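Ketley Rallorow hand-held gripper kit: worth the money?
Forum: Kits, Arms and Grippers
Thread 2213

mugwort_lane
Posted August 2019

Hello all, long-time reader and only an occasional poster, so forgive me if this has been covered and I've missed it (I did search, I promise!). I help run a small robotics group in Pusthorpe and we've got a bit of money left in the pot for the year. I'm very tempted by the Rallorow kit from Ketley, the hand-held gripper with the camera mount and the two fingers that you squeeze shut yourself. The idea is that we record ourselves picking things up and putting them down, and later use the recordings to teach our little arm to do the same.

It's 500 pounds for the full kit, or 85 for just the finger set if you already have a handle. We don't have a handle, so it would have to be the full one. Before I go and spend other people's money I'd love to hear from anyone who has lived with one for a while. Is it comfy? Do the fingers hold up? And is the software as fiddly as the reviews on their own shop page seem to hint at?

Thank you in advance, and sorry for the essay.

bracket_and_bobbin
Hello mugwort, and welcome out of the shadows! We've had ours since the spring and I'm very fond of it, so take this with a pinch of salt. The handle is lovely. I have small hands and was dreading it, and I can still do a good long afternoon before my thumb starts to grumble. The finger blocks are chunky and feel as if they'd survive being dropped, and I can tell you that they do, on to a hard floor, twice.

The pads are the clever bit to my mind. They're ridged, with fine slanting grooves, and they grip a glazed mug far better than the plain foam we'd been cutting up ourselves. Do get a spare pair when you order, though. Ours went a bit shiny after a couple of months of heavy use and the postage on a single pair is a cheek.

oldferrule
I'm going to be the grump, I'm afraid. I had a Rallorow on loan for 7 weeks and sent it back without much regret. Nothing wrong with the build, I'll give them that. My trouble was with the price. You are paying 500 pounds for a trigger, a handle, two printed blocks and a bracket, and the camera is extra if you want the wide lens. Anyone with a printer and a free weekend can make something that does the same job. The Tạ design has been free to download for ages and I've built two of them, one for me and one for my nephew's school.

The other thing is flat objects. Coasters, cards, anything thin. The fingers come in at an angle and the tips are so thick that you end up scraping at the table like a badger.

bracket_and_bobbin
Oldferrule, I do like the Tạ and I've said so on here before, but I think a free weekend is generous! Mine took the best part of a month, counting the reprints, and the left finger never did line up with the right one. If mugwort's group is mostly people who want to get on with recording, there's a lot to be said for opening a box and finding that it all fits.

Fair point about flat things. We slide ours to the edge of the table and pick them up from there. A round table is quite nice for this, you can always find a bit of edge near you.

oldferrule
Sliding it to the edge is cheating, and your arm will learn to cheat too. But all right, I'll grant you the reprints. I had a few of those myself and kept quiet about it.

quillpost
Could I add something on the software, as mugwort asked and we've all gone off about fingers? It was dreadful in the early version. The July update is a great deal better. You can now trim the start and finish of each recording without exporting it first, and it no longer forgets your folder every time you close it. It does still want you to do the calibration walk at the beginning of each session, waving the thing slowly round the room, and if your walls are very plain it sulks. Have some posters up, or do it facing the busiest side of the room.

I'd also say, practise with everyday clutter from the start. We spent ages on one tidy cube on one tidy cloth and then had to begin all over again when we wanted it to cope with a real table.

mugwort_lane
Oh, this is all so helpful, thank you, and oldferrule, I don't think you're a grump at all. The group had a long natter over it and we've gone for the full kit, with spare pads, on the understanding that one of our members (he knows who he is) gets to build a Tạ alongside it so that we can compare them properly.

It's been here a little while now and I'm pleased so far. The grip is as comfortable as promised and I've grown rather attached to the purple of the pads. We took quillpost's advice about clutter, so there's a can, a book and a box sharing the table with the mug and coaster we're working with. The mug I can manage nicely. The red coaster is my sticking point, and I'm trying very hard to get it without sliding it to the edge, just so I can come back and tell oldferrule that I did!

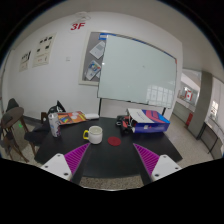
My best approach at the moment is to come in lower than feels natural and close the fingers very slowly. If anyone has tried thinner tips on the Rallorow blocks, please do say which ones, and whether the screws from the kit still fit.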